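Last updated August 30, 2026

# Benvinda Gouveia and the Lerness laundry women: your questions

We get lots of letters about Benvinda, and we love every one of them! These are the questions that come up most. If yours is missing, write to us at the Bettencourt Reading Room and we'll dig about in the boxes for you.

## Who was Benvinda Gouveia?

She was a laundry worker, a union organiser and, later in life, a night-school teacher in the port town of Lerness. Her father mended nets and her mother took in ironing, and Benvinda was already working a mangle at the Sekholm Steam Laundry while her school friends were still learning long division. She's best known for leading the women's walkout there, but there's so much more to her than that one spring, and we do hope you'll read on.

## What was the walkout over?

Pay, mostly, and the fines. Women at Sekholm were paid less than the men who drove the carts, and they could lose up to 20 pence a week for scorched linen, lateness or talking. (Talking! In a room so loud you had to shout to be heard at all.) When the firm brought in a new fine for singing, Benvinda put down her iron and walked into the yard. Seven women went with her that morning. By the next day the whole ironing floor was out.

## How long did it last?

It lasted 23 days. The women kept going on soup from the chapel kitchen and on money collected outside the fish market. The firm dropped the fines in the end and raised the women's pay, although it took a second, quieter dispute before they earned the same as the carters.

## Is it true she carried the petition by hand?

Yes, and it's our favourite part of the story. The petition had 2,786 names on it, gathered street by street, and she walked it up the hill to the town hall with her sister pushing the pram beside her. Plenty of people signed with a cross, so Benvinda wrote their names in next to it and had each one witnessed. The sheets still survive. If your family lived in Lerness at the time, do come and look for them!

## What was the Matura Circle?

It was a night school for working women, which Benvinda set up with two friends once the laundry had refused to take her back. They began with reading and sums, then added bookkeeping, public speaking and a very popular class on tenancy law. Several of its pupils went on to sit on the town council. The name was a cheeky one, borrowed from the leaving exam that none of the founders had been allowed to sit.

## Did she ever marry?

She didn't. She shared a house on Cooper's Rise with her sister and, over the years, with a good number of lodgers who came for a fortnight and stayed until they'd found their feet. 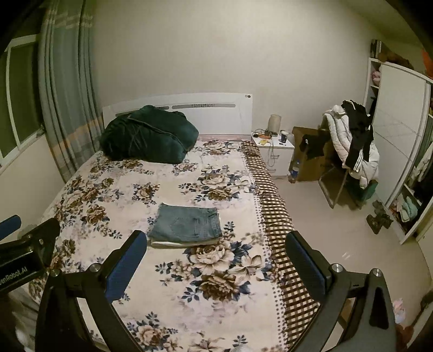 Her letters from that house are a joy to read, full of politics and the price of coal, with long grumbles about a neighbour's cockerel. She wrote to other organisers up and down the coast, and it's through those letters that we know how widely the Sekholm story travelled.

## Why isn't she better known?

The local paper called her "the Gouveia girl" right through the walkout, even though she was a grown woman, and the first town history left her out altogether. It was her old pupils who kept the memory going. They saved her notes and talked to schoolchildren, and they badgered the council until a street was named after her.

## Can I see the papers?

You can, and we'd be so pleased to have you. The letters, the petition sheets and the Circle's class registers are all kept at the Bettencourt Reading Room. Please tell us beforehand what you'd like to see, and bring a pencil, as pens aren't allowed near the boxes.

## Are there any talks coming up?

There's one in September on the songs of the ironing floor, with some actual singing! Entry is free and children are very welcome. Send us a note if you'd like a seat near the front.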